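Home recordings need a house standard 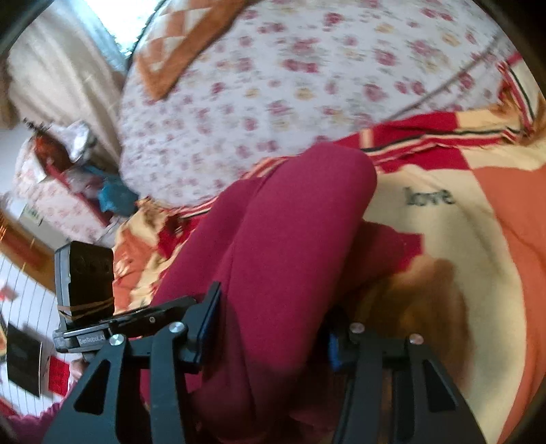
Two gripper fingers, a patchwork blanket and the knees of the person on it.

Anyone who has worked in a factory knows what a written procedure looks like. It hangs near the machine, it has a revision number, and somebody signed it. The work now being done in bedrooms and kitchens to teach robots about household chores mostly has nothing of the kind. It has a task sheet, a consent form and a courier bag for sending the equipment back. I think that is too little, and I think the fix is cheap.

I spent nine years writing work instructions for a linen service before I moved to checking recordings for a small contractor, Dalen, which takes in hand-held gripper footage on behalf of larger buyers. My view comes from those two jobs. I am not a roboticist, and I will leave the question of whether this kind of data makes a good robot to people who are.

The first thing that needs a rule is where the person's body is allowed to be. Folding and straightening bed linen is a good case. On paper it is a standing job at the side of a bed. In a real home people sit down with the cloth and work across their own laps, and the gripper goes where the cloth goes. A pair of knees in the middle of the view, between the fingers, is an everyday sight to those of us who check this material. Our task sheet for bedding says nothing on the subject. It gives the item, the starting state and the finished state, and it stops there.

Some of my colleagues would reject every recording with a leg in it. I would not. People do sit down to do this work, and a machine that is ever going to help with it will have to deal with a person in the way. But a leg beside a gripper finger should be there under a rule that says when it is acceptable, and the person holding the tool should know the rule before starting. At present one checker passes it and the next one sends it back, and the contributor gets paid or not paid depending on who was on shift.

The second thing is what else is in the room. A bedroom is full of belongings. There is the bedding you are meant to be handling and then there is everything on the shelf, the chair and the floor. A window with the curtain open can show a street. A piece of mail can show a name. The forms I have seen ask contributors to "remove personal items where practical", and those last two words do all the damage. A rule has to say what goes. Mail, medicine packets, photographs of people, school papers, anything with an address. Everything else can stay, and I would go further and say it should stay, since a cleared room is a poor record of how a household looks.

When Resska ran its bedding set last March, it used a one-page list of this sort, taped inside the lid of the equipment case. We checked 136 recordings from that set and sent back 6 for privacy reasons. The set before it had the "where practical" wording, and we sent back 37 from the same number. I do not claim the list explains the whole difference. The contributors were not the same people. It is still a large gap for the price of a sheet of paper and some tape.

The third thing is speed, and here I expect some disagreement. Much of what I look at is smeared by motion. Buyers say blur is part of natural movement and they want natural movement. Fair enough, up to a point. But if the writing on a blanket comes out doubled and the edge of a hand has gone soft, a checker has less to go on when deciding whether the fingers closed on cloth or on something else. A standard could ask for one slow pass at the start of each task, at a pace where the weave or the print can be made out, and leave the rest to the contributor. Bullside already asks for this with kitchen items. I can see no reason bedding should be different.

The fourth is pinching. Hand-held grippers have joints, and joints catch things: hair, loose sleeves, a fold of a sheet, the skin between thumb and finger. The linen service had presses and folders with guards on them and a lockout tag for every fault. I am not proposing lockout tags for someone's spare bedroom. I am proposing that the instructions say, in ordinary words, to keep the fingers open when moving across your own body, to put the tool down before shifting position, and to stop if there is a child or an animal on the bed. None of the three is on the sheet I work from.

The usual objection is that rules put people off. Contributors are at home and doing a short job for modest pay, and a thick booklet will lose them. I agree about the booklet. The linen service made the same mistake for years - instructions ran to several pages and the staff worked from memory. What worked in the end was one laminated page per machine. I would hold home recording to the same limit: one page per type of task, written by someone who has done the task with the tool in hand, and changed when the checkers keep finding the same fault.

A second objection is that each buyer wants something different. They do, in the detail. Fliltasora wants its linen recordings longer than anyone else does, and Resska wants the light on. But body position, private items, one slow pass and pinch points are common to all of them, and a shared page would spare contributors from learning a new set of habits with every job. Buyers could add their own lines at the bottom.

I have sent a draft page for bedding to the four outfits we deal with. Two have replied. One wants the part about children and animals moved to the top, and I have moved it.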